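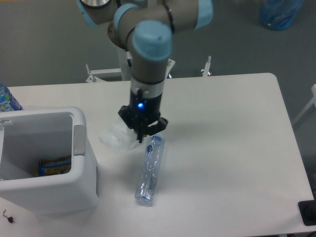
I have a copper alloy strap end from plough soil near Lukcombe, 38mm long, with pale green powdery spots along one edge. It was recorded in May and has been in a drawer since. I want to repack it before the spots spread. At the moment it is wrapped in clear plastic film, the thin stuff that bunches up into folds like the crumpled piece on the white table top, and I suspect that is the wrong thing to use. What should it go in, and does it need drying out first?
Posted by lukcombe_furrow, September 20, 2024

prilametti16

Take the film off. It holds damp against the metal and can pull flakes away when you peel it back. Pale powdery green is often bronze disease. Don't wash it or brush it.

Put the strap end in a small perforated finds bag with a bit of acid-free foam, then put that in an airtight polypropylene box with dry silica gel. Add a humidity strip you can read from outside. You want it under 35% if you can manage it – change the gel when the strip creeps up. Keep iron in a separate box. Write the find number on the bag and on a label inside it.

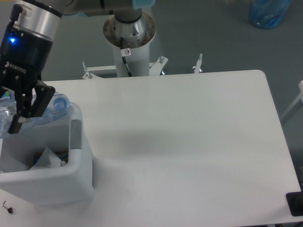
mernia_28

I keep mine in a tobacco tin and never had any trouble.

sethi_finds

Agree with the first reply, but get a conservator to look at it if the spots come back after a few weeks in the box. Dry storage slows it down, it doesn't cure it. Photograph both sides now with a scale so you can compare.

Filed under: Finds care > Metals > Copper alloy

Related threads
Silica gel: how much for a box of 100 coins?
Lead tokens going white
Labelling bags so the ink lasts
Flaking iron from the Mernia site

Contact us | © Prilametti Finds Help | Back to top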